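Robots That Pack and Sort: My Trip to the Clotthorpe Open Day

Have you ever gotten a package in one of those crinkly plastic mailing bags? I get them all the time (mostly socks, sorry to say), and I always figured a person did every bit of the work of getting them to me. Then in September I went to the open day at Clotthorpe, where a team called Flideo is teaching robot arms to handle mailing bags, and I've been boring my family about it ever since!

So let me try to explain it to you instead.

First of all, a mailing bag is a really hard thing for a robot. Think about picking up a wooden block. It has flat sides and it stays the same shape, so once you know where to put your fingers, you're done. Now think about picking up a bag with a sweater inside. It flops and folds, and it can slide around while you're holding it. You and I don't even think about that, because our fingers feel the slipping and squeeze a bit tighter. A robot has to be taught.

The robots I saw have arms with joints, kind of like your shoulder, elbow and wrist. At the end of the arm there's a hand with fingers that bend. Some parts of the arm wear a stretchy, ribbed cover called a bellows. It's like the bendy part of a drinking straw, and it lets things move underneath while keeping the dust out.

There's a scale to weigh the bags, and a conveyor belt, which is the same kind of moving road your groceries ride on at the store. I got to stand there for 20 minutes and I could have stayed until dinner.
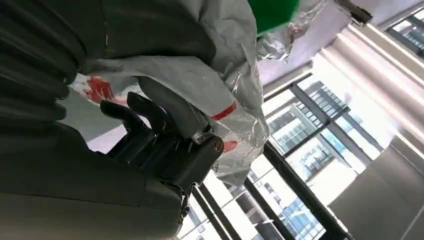
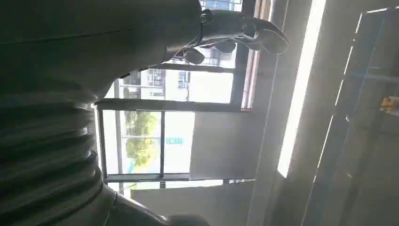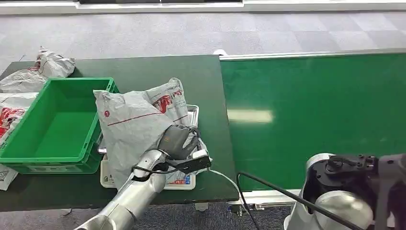

Kohei Yoshida told us that weighing matters more than kids usually guess, because the weight of a bag helps decide how much it costs to send. He also said that if the number on the scale looks wrong, the robot should stop and ask a person for help. "A good helper knows when to ask," he said, and a boy near me said that was exactly what his teacher says about fractions.

Okay, but how does a robot know where the bag is? It uses cameras. A computer looks at the pictures and works out which part is bag and which part is table. Shiny plastic makes that tricky! Light bounces off it, and a wrinkle can look like an edge. If you want to see what I mean, crumple up a plastic bag and put it near a window, then try to draw its outline.

You can try being the robot, too. Put on a pair of thick winter mittens, close one eye, and pick up a floppy bag using only your thumb and two fingers. Set it down gently on a kitchen scale. My niece needed 6 tries. I needed 39, but I was laughing a lot, and the cat kept sitting on the scale.

Next I want to visit the place in Skenham where they fix the arms when the joints wear out. If they let me in, I'll write about that one too.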